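Teaching the hand before the robot

When Ylva Lindholm began her work at Sedevska, her robot could fold one towel, and only on one table. If somebody moved the table closer to the window, it failed. "It had learned the table, and the towel was almost an accident," she says.

Her answer was to leave the robot out of the first step. In the method her team calls Quintero, people do the task themselves, with a gripper in each hand, in normal rooms full of normal things. The motion and the pictures are recorded together, and later a robot arm with the same kind of fingers learns from them.
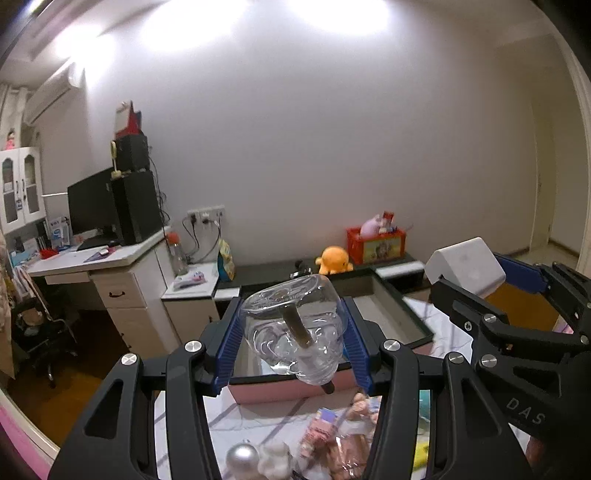
Small objects are the difficult part. A clear thing gives a camera very little to hold on to, and soft pads can hide what they are touching. Leobardo Salinas, who trains the models, first believed that more hours would solve this. The team recorded 300 demonstrations in 2 rooms, and the result was disappointing. Then they recorded the same number again, spread over 9 rooms, and success on objects the robot had never met rose to 80 per cent.

Salinas is careful with this figure. It covers picking up and putting down - nothing with lids, nothing with liquid. Tasks for both hands are still weak, mostly at the moment when one hand must wait for the other. The team will work on this waiting next, and Lindholm has already begun to look for more kitchens.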